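Jun 20, 2025

Front room again. I have put off sorting the window end since we moved the benches, so today it got its turn, and I'm writing down where things live before I forget (hi Marina, this is mostly for you!).

The light wood table stays by the window. I want the drawer for tape, pencils and the small rulers, and nothing sticky goes in there, please. Books go back to the shelf at the end of the day, even the good ones. The beige bag can keep its spot on the sill.

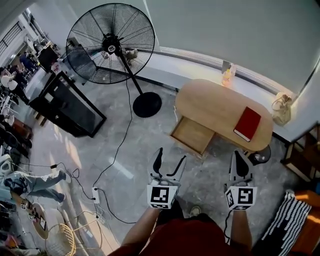
Window end, with the big black fan.

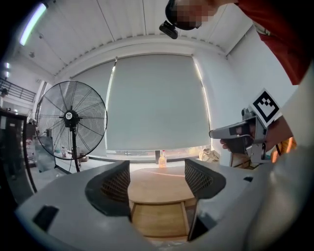 Still to do: shorter leads for that corner. I measured 412 cm from the wall socket to where Vaughan likes to sit, so a five meter one would do it and we could coil the rest. Ngaio thinks Bodstead has them, order no. 882 on the old list, but I'd ask for a price first (last time it was 33 dollars, which is silly for a cable).

The cat has opinions about the window ledge and I'm not going to argue. Wafula wants the blinds looked at in July. Labels for the little bottles next, if I can find the pen.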